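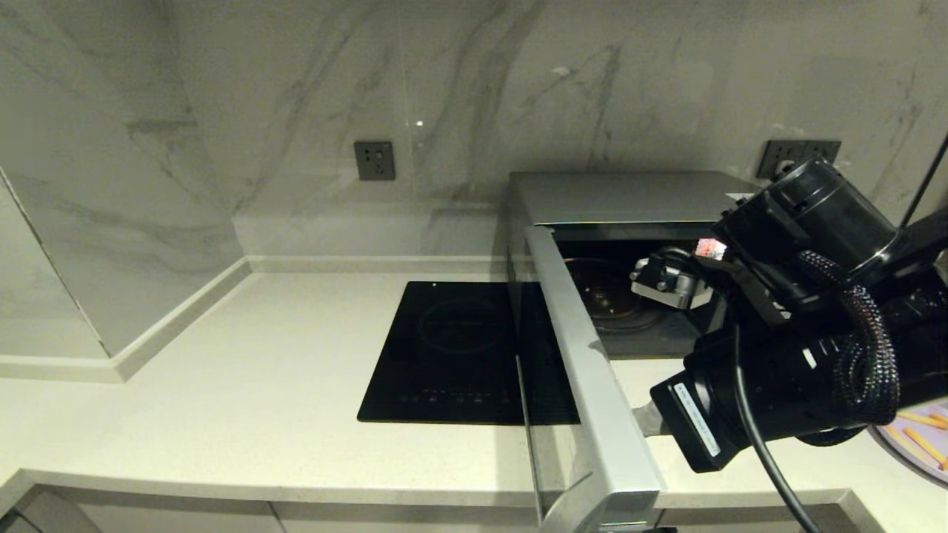

About Samden Workshop

We're a shared workshop for people who want to build robots that do ordinary jobs at home, and who'd like some company (and a decent set of tools) while they do it. Our members build arms, write the software that moves them and then try them out on real worktops, with real cupboards and real ovens in the way. It's slow, fiddly work and we love it!

How we started

Samden began in Benedicta Asamoah's spare room, with one secondhand arm clamped to a desk and a growing pile of cables. Efua Korletey came round to help with the wiring and stayed until two in the morning. By November they had run out of floor, so they took on the unit at Comwood, and the first members followed soon after. Six of us signed the lease. The desk came too, and it still has the clamp marks.

What we're building

Our main shared build is called Nartey. It's a kitchen arm, and the job we've set it is getting food in and out of a countertop oven. That sounds small until you try it. The door swings out over the hob, the opening is narrow, and the gripper has to reach inside without catching the sides. Arnulfo Rengifo looks after the arm and its joints, and Niloufar Fallahi writes most of the motion code - she's also the person to ask about cable routing, which takes up far more of our evenings than we ever expected.

We keep a log of every practice run, good and bad. At the last tidy-up it stood at 2,081 entries, some 400 of them about the oven door alone.

Cleven, our other long-running project, is a small gripper that members can make from scratch on our own machines. Elīna Avotiņš runs the build evenings for it, and plenty of people who come along have never held a soldering iron before.

Joining in

You don't need a background in engineering. Come to an open evening, have a look at whatever is on the bench and ask as many questions as you like. Doors open at 6.30 and there's usually someone here until late. Members get a shelf, a key fob and use of all the tools once they've had the safety talk - and if you have a half-finished build at home, bring it with you. We'd love to see it.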